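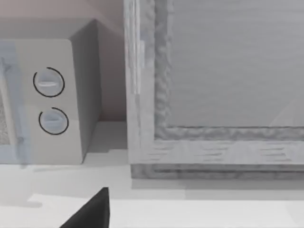
How does a microwave heat food?

By Mei Haddad
2020-07-23

Search this site Go

If you put a bowl of cold soup on the hob, the flame or hot ring heats the pan first. The pan heats the soup at the bottom, and slowly the rest of the soup gets hot too. An ordinary oven works by making the air inside it very hot, and the hot air cooks the food from the outside in.

A microwave oven does the job in a different way. It sends out waves of energy which go into the food and warm it up.

What are microwaves?

Microwaves are invisible waves. They belong to the same family as the light you see with your eyes and the radio waves that carry music to a car radio. The members of this family are sorted by their wavelength, which means the distance from the top of one wave to the top of the next. The waves inside a kitchen microwave are 12 centimetres long, give or take a few millimetres. Light waves are far shorter - you could fit more than a thousand of them side by side in one millimetre.

Microwaves are used for other things as well. Mobile phones use them, and so does the radar that helps ships find their way in fog.

What happens inside?

Behind the panel with the buttons is a part called a magnetron. It takes electricity from the wall socket and turns it into microwaves. The waves travel down a short metal tunnel and into the space where the food sits. The walls of that space are metal, and microwaves bounce off metal, so they bounce back and forth until they go into the food.

Food has a lot of water in it. Even bread and potatoes do. Water is made of tiny particles called molecules, and each one has a slightly positive end and a slightly negative end, a bit like the two ends of a magnet. When microwaves pass through, the molecules try to turn round to line up with them. The waves keep changing direction, billions of times every second, so the molecules keep twisting to and fro. They bump into their neighbours and set them moving too. Heat is really just molecules moving about, so the food gets hotter.

Why does the plate go round?

The waves do not spread out evenly. Some places inside the oven get a lot of energy and some get very little. If the food stayed still, parts of it would be very hot and parts would be cold. Many microwaves have a glass turntable so that the food moves through the hot and cold places. This is also why the packet tells you to stir your beans halfway through.

Why is there a mesh in the door?

Look closely at the window of a microwave and you will usually see a sheet of metal with lots of small holes. The holes are much too small for microwaves to get out, but light waves are tiny and go straight through. You can see your dinner and the microwaves stay inside. The oven also switches itself off when the door is opened.

Staying safe

Ask a grown-up before you use a microwave.
Never put metal in it, and that includes foil and spoons. Metal can make sparks.
Never cook an egg in its shell. Steam builds up inside and the egg can burst.
Use oven gloves. The bowl can get very hot from the food.
Stir your food and let it stand before you taste it.

Words to know

Magnetron - the part that makes the microwaves
Molecule - a very small particle made of atoms joined together
Wavelength - the distance between the top of one wave and the top of the next

Shared 200 times | 4 comments

Contact us | Copyright Rudach Children's Pages | Back to top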